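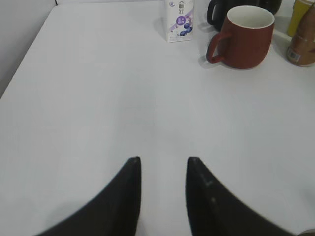
Chapter 8
Load Transfer and Corner Weights

Before you read this chapter you should be comfortable with spring rates and with the way a tire makes grip. Both were covered earlier. If slip angle is still unclear, go back to it now, as the second half of this chapter leans on it heavily.

A race car standing on level ground presses on the track through four tires. The load on each one is called its corner weight. Add the four together and you have the weight of the car. Once the car moves, the total stays nearly the same at low speed, but the share carried by each tire changes all the time. Braking loads the front pair. Acceleration loads the rear. Cornering loads the outside tires and takes load off the inside ones.

Much of setup work is deciding how those changes are split between the front and rear axles. The driver feels the result as understeer or oversteer. The engineer sees it in tire temperatures and wear. 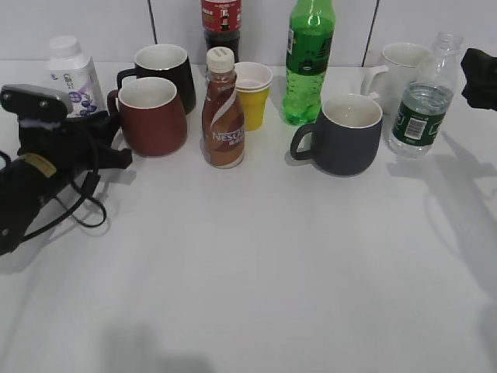 8.1 Static weight distribution

Static distribution is measured on scales, one under each wheel. The figures mean little unless the car is weighed as it races. Put in the fuel it will start with, set the tire pressures, and seat the driver or an equal ballast. The club sedan used in the worked problems, the Volton, carries 58 percent of its weight on the front wheels with a driver of 78 kg on board. Weighed without a driver it gives a different figure, and its left and right sides no longer match the race condition.

Two other terms are needed. Left percentage is the weight on the two left wheels divided by the total. Cross weight is the weight on the right front and left rear wheels divided by the total. Moving ballast from side to side changes the left percentage. Turning a spring perch changes the cross weight but leaves the front and left percentages almost untouched - new crew members often have trouble with this, and problem 2 at the end of the chapter works through it.

Roll the car back and forth before each reading to settle the suspension. Disconnect the anti-roll bars first. A preloaded bar will give a false cross weight, and you can spend a whole evening chasing it.

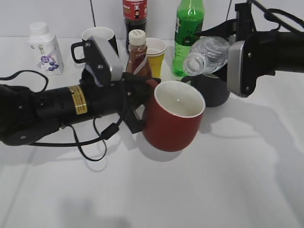
Figure 8.2. A red mug held at a tilt and a clear plastic bottle held on its side.

8.2 The center of gravity

The center of gravity is the point at which the whole weight of the car can be taken to act. Its height, together with track width, sets how much load moves across the car for a given cornering force. Lower the height or widen the track and less load moves. Springs, dampers and bars do not change the steady total by much. They change where it goes and how quickly it gets there.
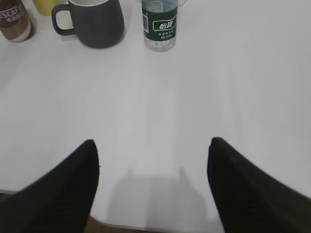

Height is the hardest of the three coordinates to measure, and many teams work from an estimate. The usual method is to raise one end of the car and note the change in axle weights. Lock the suspension solid before lifting, or the result will be too high or too low depending on how the springs move. The reason height matters can be tried out at a kitchen table. Take a drink bottle like the brown Nescafé one in the row, standing upright with the white band near its base. Push it gently at the band and it will tend to slide. Push it near the cap and it will tend to tip. In a corner the tires push sideways at ground level while the car's mass acts higher up - the greater the distance between the two, the stronger the tipping effect.

8.3 Lateral load transfer

Consider a car in a steady left-hand corner.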